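Home Our Work Join Us Contact

Equipment Planning Coordinator, Siseck

Siseck is growing again, and we are looking for a patient, organized person who enjoys a good spreadsheet and doesn't mind being asked the same question by three different people before lunch. You would help us decide what to buy for our two-arm cleaning stations, when to buy it, and how to keep the small stuff from eating the budget for the big stuff (it does, every year, and we would love your help with that!).

You would work most closely with Pacita Magbanua, who runs the station floor, and with Efren Samonte in purchasing. We have 19 stations today and want to plan properly for the next round, which means arms, grippers, mounts, mats, tables, power, spare cables, and all the humble hand tools that wear out long before a motor does. Last year we went through 400 brushes and dustpans, and we bought far too many of them in a hurry at full price. A calmer ordering calendar would make a lot of people here happy.

In your first few months you would put together a parts list for a standard station, collect quotes from our regular suppliers (Talukder and Gaker among them), and draft the equipment budget that goes to Rosalinda Lagman in July. After that the job settles into a nice rhythm of forecasts, renewals, deliveries, and the occasional long talk over whether to repair an arm or replace it.

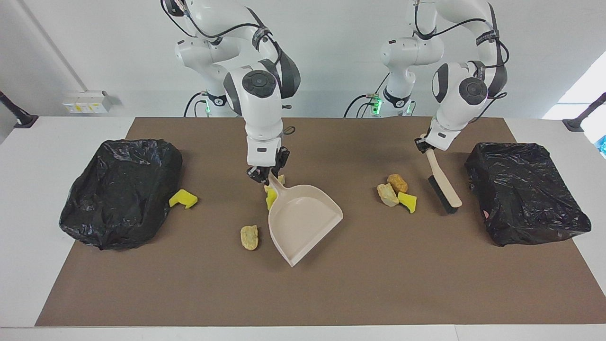
Dustpan and hand brush work at a two-arm station.

You don't need an engineering degree. We would like to see 2 years of buying, inventory, or lab management experience, and some comfort reading a technical quote — if you have ever noticed that the cable kit was left off one, we want to meet you. Experience with leases or service contracts is a plus, and so is a willingness to walk the floor and ask the operators what they are short of.

The job is full time and on site, with an early start at 7:30 and a lunch hour we really do take. You may need to lift boxes of up to 50 pounds, with a cart and good company close by.

To apply, please send a resume and a short letter to Jonalyn Malabanan in our hiring office. Tell us in the letter about something you planned for and bought, large or small, and what you would do differently next time. We read every letter, and we look forward to reading yours.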